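We use cookies to improve your experience on this site. Accept | Manage settings

Automation Planning, Unit 6: Budgeting for a Research Arm and Hand
Handout, revised 2nd January

6.1 What the quote leaves out

A vendor quote normally covers the arm, the controller and one end effector. It rarely covers the items that decide whether the cell runs in its first month. For the Lendalov exercise, split the budget into four lines: hardware, sensing, bench and power, and labor. Enter each line separately even when a single supplier offers all four.

6.2 Lead times

Use 14 weeks for the arm and 18 for a multi-finger hand. Order the hand first. A July installation therefore needs a signed purchase order before spring, and the Prurno case in your reading shows what a late signature does to the schedule.

6.3 Sensing and cables

Wrist-mounted sensors add weight and a cable. The cable has to follow every joint without pulling tight, so allow slack and buy a spare. In the Prallen worksheet the spare cable set is listed at $605. Many students delete this line to meet the cap — put it back.

6.4 Bench and power

Count outlets before choosing furniture. The controller, the hand, the sensor and the operator's laptop may each bring a separate adapter, and adapter bricks need surface area. Budget for a fixed power rail and cable trays if the bench will stay in service for more than one term.

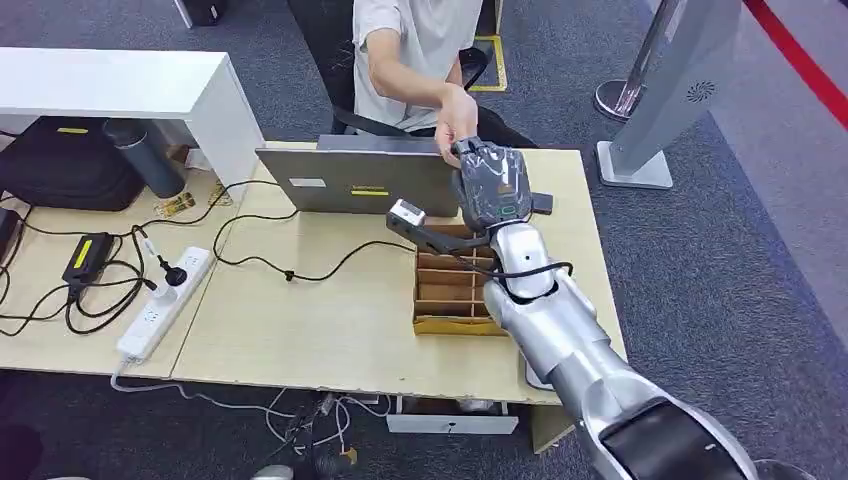
Fig. 6.2. Bench work on a robotic hand, with laptop, power strip and adapters on the same desk.

6.5 Labor

Setup time is charged to the project. Assume roughly 30 hours for mounting, wiring and first checks, and keep operator training on its own line. Work done within reach of the arm requires a written procedure, and writing it takes paid time as well.

Assignment: complete the Ignacio template for one arm and one hand. State which items can be deferred to a second order and which cannot.

3 comments | 12 shares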